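Henrique Ramalho
Sat 29 June

Thread, for anyone about to buy flat-pack gift boxes in bulk. I have opinions now, and a small paper cut on every finger I use.

We're packing orders for Plister this month. Soap, mostly. Liesl Schwaiger found the boxes: brown kraft, little string handle, come flat in bundles. 500 of them, plus 98 "spares", which I assume is the supplier's estimate of how many I'll ruin.

They look lovely made up. The string handle especially. It makes a bar of soap look as if it's going on holiday.
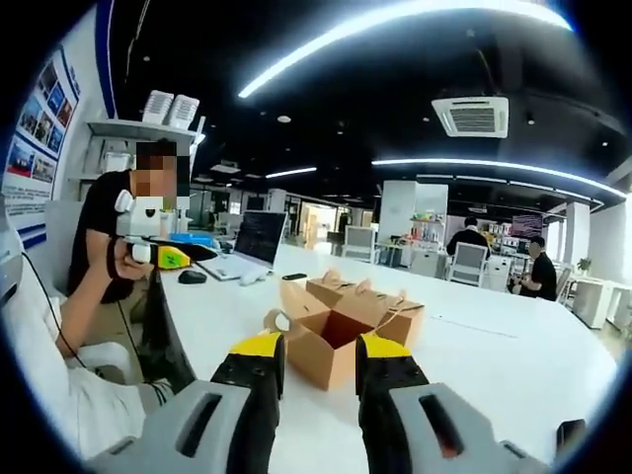 Do you need glue or tape to hold a box like this together?
Neither, if the tabs go all the way into their slots. A dab of glue on the base is worth it for anything heavier than a jar of jam.

I say "all the way into their slots" very calmly. The leaflet has four drawings and no words. Drawing two and drawing three are the same drawing. Something important happens between them.

Things learned so far. Crease every fold before you start, both directions, hard, with a thumbnail or the back of a spoon. The score lines are more of a suggestion.

Base first. Always base first. Regula Fuchs does sides first and gets away with it, and I've asked her not to do it where the rest of us can see.

If a tab won't go in, it's usually the fold next to it that's wrong. Pushing harder gets you a tab shaped like a concertina.

String goes in LAST. Thread it early and it will find its way under every flap you fold, like a cat. 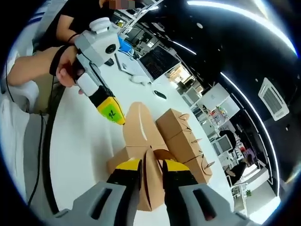
And clear the table before you begin, because kraft card spreads. You put down one flat box and somehow there's card up to your elbows and your tea is on the windowsill.

Some words on tables while I'm here. A smooth white top is easy to wipe and terrible to fold on. The box slides away from you just as the last tab is going in. Damp tea towel underneath, wrung out properly, with a dry one on top so the card doesn't soak it up.

Someone will ask why we didn't buy the ready-made ones. Mayrhofer do a ready-made one. It arrives as a box, takes up the space of a box, and 598 boxes' worth of box is more stockroom than we've got.

Cristian Arango has worked out you can do a decent one in under a minute if you don't talk. So we're averaging a good deal more than that.

Also – keep your computer off the packing table. Mine never is. I like to tick off the order list as I go, and then I can't find the mouse, and then the mouse is under something.

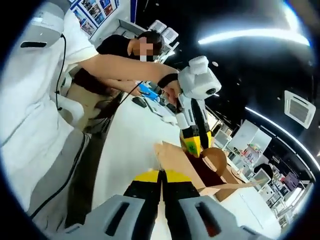 The desk end of things, mid-job.

Progress report: 417 made up, 7 in the recycling. We don't discuss the 7.

Reply to the person asking about storage: stack them made up but open, flaps out, and close them on the day. Closed ones go slightly barrel-shaped after a week. We found that out in May with the Brastonico candles and had to press the lot under atlases.

And to the person asking whether the string handle takes any weight: soap, yes. Two soaps, yes. Illia Melnychuk tried a full tin of paint. We now have a firm answer on paint.

Ribbon next week. I've been told there's a leaflet.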